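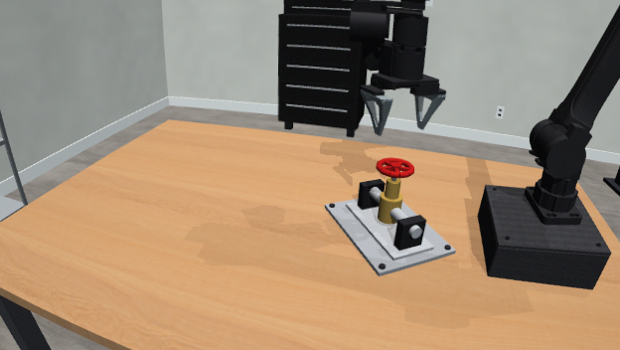 A valve assembly on its metal base plate, set on a wooden table. Computer rendering.

THE ORCHARD BELOW FOVBRIDGE TO BE PUBLISHED IN NOVEMBER
Source: Jimodby Books

Jimodby Books is very happy to announce that Consolacion Castillo's second novel for young adults, The Orchard Below Fovbridge, will be in bookstores and libraries this November, and we could not be more pleased to be sharing it with the many readers who have written to ask when it was coming.

Sixteen-year-old Ines Marquez has spent every summer of her life in the river town of Fovbridge, where people still leave a lantern burning for the ones who walked into the old pear orchard and stayed there. When her grandmother's lantern goes out, Ines follows a path only she seems able to see and comes to Sarnura, a village where it is always late afternoon — and where a boy she has never met already knows her name.

"I wrote the first chapter at my aunt's kitchen table and then put it in a drawer for far too long," says Castillo. "I kept coming back to Ines. She is stubborn and she is kind, and I wanted to see her get home."

The novel runs to 42 chapters, most of them short enough to read before bed (though our own staff had trouble stopping at one!). Advance copies have gone out to 97 school and public libraries, and booksellers who would like one are warmly invited to write to the Jimodby publicity desk.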